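Clean Hands, Clean Crates: washing and hygiene on a small vegetable farm

Speaker notes, growers' evening at Closham village hall
Santino Vergara, August

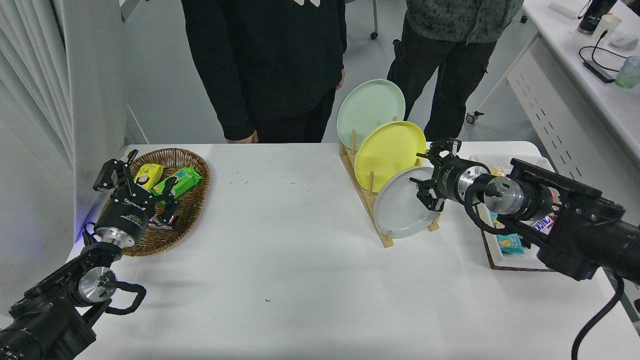
Start with the farm so people know the scale. Vanetero is 50 acres, mostly salad leaves, courgettes and beans, with a bit of squash on the top field. Fourteen pickers at the height of the season. One packing shed, which used to be the cattle shed. Mention the drains here, as someone always asks.

Say what the talk covers: hand washing, crates, water, and the paperwork. Not covering sprays. Houda El Idrissi is doing sprays after the tea break.

1. Hand washing in the field

Before last season we had one sink, at the yard. The far end of the bean field is a ten minute walk from it. People were not going to walk that far, and I wouldn't have either.

We now have three wash stations on small trailers. Each one has a water tank, a foot pump, soap, paper towels and a bin with a lid. They get moved with the pickers. Moving them is the foreman's job and it is written on his sheet for the morning. When it was everybody's job they stayed where they were.

Foot pumps are better than taps. No one touches anything after washing. The cheap pumps split in the first frost, so bring them in over winter.

Soap: get the plain stuff. The scented one gave two of the pickers sore hands and they stopped using it.

Pause for questions on wash stations if there are any. If not, go on.

2. Toilets

Keep this short. Hired units, one by each block being picked. Cleaned twice a week, and I check them myself at 7 in the morning. Put the wash station next to the toilet door, on the side people come out.

Get the hire firm to agree where the lorry can drive before it comes. Ours went over the end of a row of courgettes.

3. Crates

This is where we had the most to put right. We had 200 plastic crates and they did every job on the farm. They held beans, tools, lunch, and once a hen.

We split them by colour. Green for produce, grey for everything else. Green crates never sit on bare soil. They go on a pallet or on top of a grey one turned upside down.

After the first sort we threw out 129 crates for cracks. A crack holds dirt and you can't get a brush in it. It felt like a lot of money going in the skip. Say so, the room will be thinking it.

Washing: rinse first, then detergent, then rinse again, then stack at an angle to dry. The mistake we made was stacking them flat and wet. They were still wet the next morning.

4. Water

We use borehole water for irrigation and mains for washing anything that will be eaten raw. The borehole is tested in spring and again in midsummer. Samples go off in a cool box the same day. Ask the lab for bottles well ahead, they run short of them in June.

One bad result two years ago. The cap on the borehole had lifted and rainwater was getting in. We stopped using it on the leaves, fixed the cap, had it flushed and tested again. Nine days in all. Tell them what we lost: one planting of rocket.

Read out the question from Mandville growers' group about reservoir water. My answer is that I have never used one and they should ask Kalogeropoulos, who has two.

5. Records

One clipboard in the shed, one in the foreman's van. Date, what was cleaned, who did it, initials. We filled in 2752 lines last season, counting both boards. I know because my daughter typed them up.

Don't let people fill in the week all at once. Same pen, same handwriting, all ticks. An auditor will spot it and so should you.

Write down the things that went wrong too. Ours has a column for it. Blank for the first month, then people got used to it.

6. Training

Twenty minutes on the first day, in the shed, before anyone goes out. We do it in English and Romanian. Show the hand washing at a real wash station, with water in it. Repeat it in the middle of the season for anyone who started late.

Sick pickers stay at home and we pay the first two days. Expect some muttering about this one. Give the cost if asked, it was less than the lost rocket.

Handouts are by the door: the cleaning sheet and the first day training list. Blank copies, take as many as you want.

Tea, then Houda.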